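Cahier d'atelier, janvier, 16 h

Reprise du dossier Grester, que j'avais laissé dormir plus longtemps que prévu (pardon à ceux qui attendaient !). On nous demande toujours si les 80 coupures saisies sortent de la même planche. J'ai revu le papier sous UV : il s'illumine partout, donc papier de bureau, et là-dessus je crois qu'on est tous d'accord. 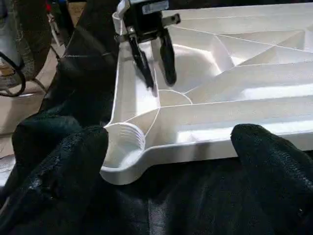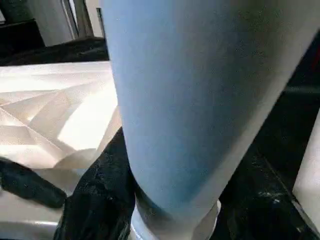

Pour les numéros de série, c'est plus amusant : le 1695 et le 1769 reviennent sans arrêt, avec le même petit défaut dans la boucle du 6, que je trouve presque attachant à force. J'ai scanné en 800 dpi et comparé avec le lot Posach. Même défaut, même décalage du filigrane imprimé. Je n'écris pas encore « même atelier » dans le rapport, j'aimerais d'abord passer les encres au Raman demain matin, si la machine veut bien.

Penser à refermer les scellés et à prévenir le greffe.

Entrées récentes
- Lot Posach, encres
- Lampe UV Wendex, réglage
- Affaire Agbayani, faux timbres

Contact | © Laboratoire documents | Haut de page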